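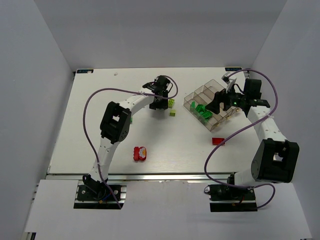
Training a two-arm sorting policy from a small set of demonstrations

Welcome back to the Agbeko tutorial pages! If you followed the earlier one on setting up a pair of small arms, you already have a table, two leaders, two followers and (I hope) all your cables tied down. In this part we go from a bare table to a trained policy that sorts little plastic blocks into a compartment box. The method is plain imitation learning with action chunks, with one change in how we pick the demonstrations, and it's the change I'd like to spend most of the page on. It came out of our work at the Birngate lab, and our friends over in Grirnville have since run the same recipe on their own table.

Please read the whole page once before you record anything. I know that's a dull request, but Step 3 changes how you'll want to name your files in Step 2, and renaming a few hundred episodes by hand is a miserable way to spend an afternoon.

What the task looks like

Lime-green blocks go into the cells of a see-through brown box with thin dividers. Red blocks stay on the table. The policy is never told which color matters, so it has to pick that up from the demonstrations. Turn the box at an angle to the arms while you record, and keep changing the angle. Our first policy was trained with the box always square to the front rail, and it was hopeless as soon as someone nudged it.

Step 1. Check your workspace

Plain walls help a great deal. Ours are gray on the back and sides, and the tabletop is white. If you have a window nearby, pull the shade down and keep it down for the whole project, including the evaluation runs. Then move both arms slowly through their full reach and watch the cables. You want enough slack that the wrist can turn freely, but a cable loop that hangs low over the table will end up in the training data and can drag a block along with it. A cable that lies across a block now and then did us no harm. One that snags will ruin the episode.

Step 2. Record the seed set

Record 200 episodes by teleoperation. Each one starts with both grippers open and raised, and ends when every green block is in a cell. Here are the habits that served us best:

Move at a steady pace, a bit slower than feels natural.
Scatter the blocks by dropping them from your hand. If you place them neatly you'll end up with the same three or four layouts over and over.
Use the nearer arm for the pick. Let the other one hover by the box, or hold it still if it slides.
If you miss a grasp, keep going and try again. Those second tries are precious, and we'll be making good use of them shortly.
Leave red blocks where they fall, even when one is in your way. Reach around it.

Save the episodes with a plain running number and a one-word tag, either clean or retry. You'll be glad of the tag in the next step.

Step 3. Score the episodes

Now we come to the research part. The usual approach is to throw all the episodes into training with equal weight. What we do is train a small, quick model on the seed set first, then run it back over the recorded episodes and ask, at every step, how far its predicted action lands from what the person did. We call the average over an episode its surprise score. Clean episodes mostly come out low. Retry episodes come out high right where the operator corrected a slipped grasp – and those are the stretches the final policy needs more of.

To compute the scores, hold out one fifth of the episodes, train on the rest, score the held-out part, and rotate until each episode has been scored by a model that never saw it. Please don't skip the rotation! We did at first, and the scores were so flat as to be useless.

Step 4. Collect more, guided by the scores

Sort the episodes by score and watch the top twenty or so. You'll start to notice families. Ours were blocks lying very close together, blocks near a divider with one end propped up, and blocks tucked in by the side of the box. Go back to the table and set up those situations on purpose. We kept going until we had 1,401 episodes in all, though the gains had slowed well before then, and a simpler task should need far fewer.

Step 5. Train the final policy

Sample training windows in proportion to their surprise score, with a cap so that no single window is drawn more than four times as often as an average one. Without the cap, a handful of odd recordings (a bumped table, a hand in view) will take over. Leave the chunk length and learning rate at the values from the earlier tutorial. Training takes us one night on a single card, so we start it in the evening and look at the curves over coffee.

Step 6. Evaluate

Write your starting layouts down before you see the policy run, and use the same list for every version you compare. Change the box angle between trials. Count a trial as a success only when each green block is fully inside a cell and every red one is still on the table.

Over the summer we logged 3,279 trials across all versions of the policy. With equal weighting, the most common failure was a grasp that closed on two neighboring blocks at once. Surprise weighting cut those failures to nearly half. It made very little difference to placing, which was already fairly reliable, and it was slightly worse on layouts with a single block out in the open. We think the cap is to blame for that, and Villomham, our follow-up project, is looking at it now.

If things go wrong

The arm stops above a block and trembles: your chunks are probably too short, or two operators recorded with very different speeds.

The gripper reaches for a red block: look for seed episodes where red was moved by accident, and take them out before scoring again.

Both arms head for the same block: add episodes with blocks near the middle, and be strict with yourself about which arm does the picking.

The scoring script and our list of starting layouts are in the same download as the earlier tutorial, in the folder named scoring.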